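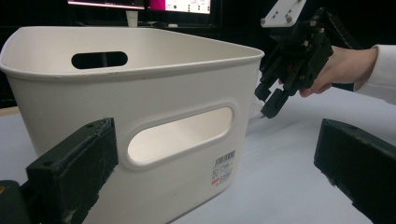 Garras, folgas e a conta que ninguém quer fazer

20 de agosto de 2020

Passei boa parte de agosto a cuidar de uma célula de manipulação de caixas e continuo sem perceber de onde vem a fama de que estas coisas «trabalham sozinhas». A nossa trabalha, sim, desde que alguém passe por lá de manhã com uma chave sextavada e paciência.

A célula é modesta: um braço articulado, uma garra de dois dedos, uma mesa branca e caixas de plástico com aberturas ovais a servir de pega. O fornecedor, a Jallier, vendeu-nos o conjunto com a promessa de que a manutenção se resumia a uma inspeção visual. Já vi muita inspeção visual na vida e raramente encontrei um parafuso frouxo só a olhar para ele. É preciso pôr a mão.

É por isso que começo sempre pela garra, segura por trás do corpo, com os dedos longe das mandíbulas e o braço sem energia. Faço um pouco de força para um lado, depois para o outro. Se houver folga, quero saber se vem das mandíbulas, dos suportes ou da placa onde tudo assenta. São três problemas diferentes e o manual da Jallier trata-os como um só, numa frase que manda «reapertar o conjunto». Reapertar o quê, e por que ordem, fica à imaginação do leitor.

A minha ordem, que vale o que vale: primeiro a placa, depois os suportes, as mandíbulas no fim. Quem começa pelas mandíbulas acaba a corrigir nelas um desvio que estava mais acima, e no dia seguinte volta ao mesmo. Fiz isso durante semanas, convencido de que o defeito era das pontas.

Outro assunto é a posição de referência. O procedimento oficial usa um bloco de calibração que custa 578 euros e que vem numa mala bonita. Eu uso uma das caixas. Ponho-a vazia na mesa, levo a garra aberta até junto do canto do rebordo e vejo se a altura e o afastamento batem com o que ficou anotado da última vez. O rebordo é arredondado, portanto a medida não é perfeita – mas é aquele rebordo que a garra tem de agarrar todos os dias, e o bloco da mala não tem rebordo nenhum. A verificação leva 15 minutos. Com o bloco, entre montar e desmontar, leva quase o triplo.

Também me venderam um programa, o Tandari, que supostamente deteta o desgaste antes de ele existir. Em 187 ciclos de teste avisou-me 2 vezes. Numa delas tinha razão. Na outra, o cabo estava a roçar e o programa interpretou o esforço como desgaste das mandíbulas. Não digo que seja inútil, digo que ainda não deixei de ir lá ver os cabos com os meus olhos. Prendo-os com alguma folga e mando o braço fazer o percurso inteiro em velocidade lenta, sem caixa. Se algum cabo esticar ou encostar, volto a prender e repito.

Já me perguntaram se a garra da Cormier seria melhor. Talvez. Na ficha técnica é mais leve e abre mais. A ficha técnica também diz «sem manutenção», e nessa altura fechei o documento.

Fica por resolver a limpeza dos dedos. Ainda não encontrei um produto que tire as marcas sem deixar película, e película em dedos de garra significa caixas a escorregar. O pano seco é o que tenho usado. O pessoal da Bitance sugeriu álcool isopropílico e vou experimentar primeiro num par velho, que tenho guardado na gaveta.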